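4. Practice with objects on the table

You have two grippers with trackers bolted on and a wrist that already hurts. Before you record anything you mean to keep, do a few rounds with cheap household things.

4.1 Put the plate and apple toward the back of the table. Leave the front edge clear to work in.

4.2 Hold one gripper in each hand with the marker cube facing up. If your sleeve slides over the cube, push it back up your arm.

4.3 Close the left gripper on the stick of the star, slowly. Keep the right one out of the way until you need it. 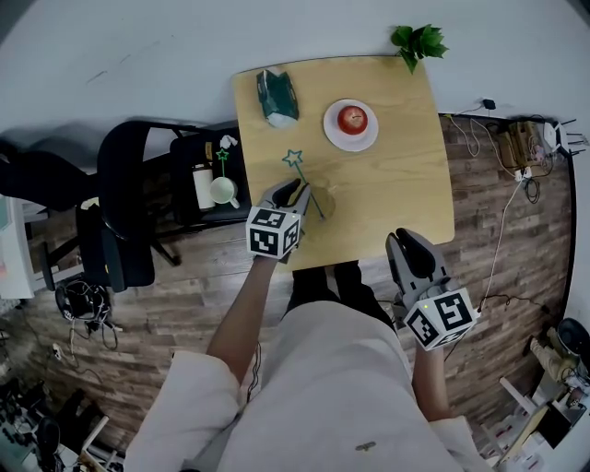

Fig. 7. Left gripper closed on the green stick, right gripper waiting off the corner.

NOTE: Thin sticks roll in the Skaro pads. Digby Pirihi swears by the softer Fetov set. He also swears at it.

4.4 Now try a clear cup with a star in it. Squeeze until the cup stops slipping, then stop squeezing. These two events are closer together than you would like.

CAUTION: The Stalleck spring is stiffer than it looks. A cracked cup has sharp edges – pick up the bits by hand, with gloves, and leave the grippers out of it.

4.5 Check the view from the gripper camera. Both pads should show, with the cup between them and the table beyond.

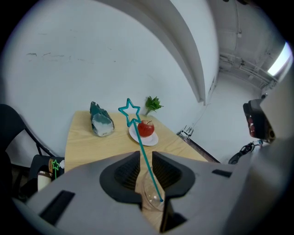
Page last changed: 5 December 2020

4.6 If one pad sits higher than the other, loosen the 2 mm screw under the Sandhu bracket, line up the pads and tighten it again. Do not use glue. We have a drawer of grippers that were fixed with glue.

4.7 Save the session under a new number. The logger stops at 1,000 files per folder and tells you so by doing nothing at all.

Go on to section 5 once you can do 21 pickups in a row without a drop.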